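Grabbing demos in a messy kitchen vs. a clean one

joonas_l
So I'm up to 56 demos of the snack pickup task and the policy still freezes whenever there's clutter behind the target. My gut says record more in the real kitchen, jars and all. Anybody been through this? I'm on the Zulberg config, stock settings.

Aurelia Wyss
Been there! 56 is tiny, I wouldn't read much into it yet. I'd get a clean set going first (bare counter, one object, one bin) and then add junk a bit at a time. Otherwise you can't tell what it's choking on.

joonas_l
Hmm, I did that back in September and it learned the bare counter beautifully and nothing else. Threw out two weeks of work.

Onni Partanen
Gotta disagree with Aurelia. Clutter from day one. Just shuffle it between episodes, or the thing memorizes your jars. And are you keeping the fumbled grasps? I keep them if the operator recovers.

joonas_l
Not keeping fumbles, no, maybe I should. Current setup, snack packet over the clear container, everything else stays along the wall:

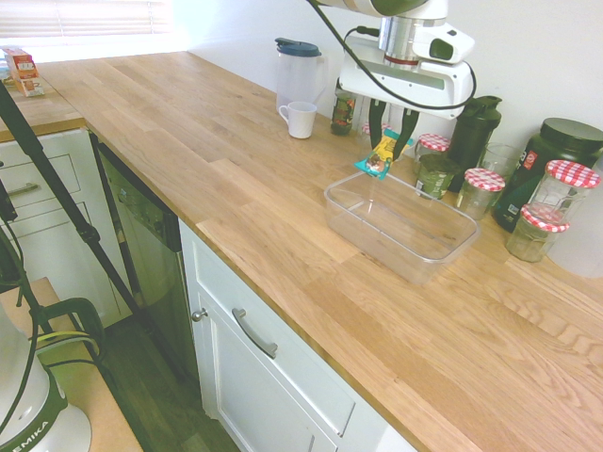

Anneli: I'd sort out your start poses before touching the clutter. Two of us teleoperated for Pevimano and we had such different habits that the policy just averaged us into mush.

joonas_l
Oh man, okay, two operators on mine too. I'll split the logs by person tonight and retrain on each half.

Aurelia Wyss
Post the curves when you have them. Still say clean first :)

Contact the moderators | © Grido Forums | Back to top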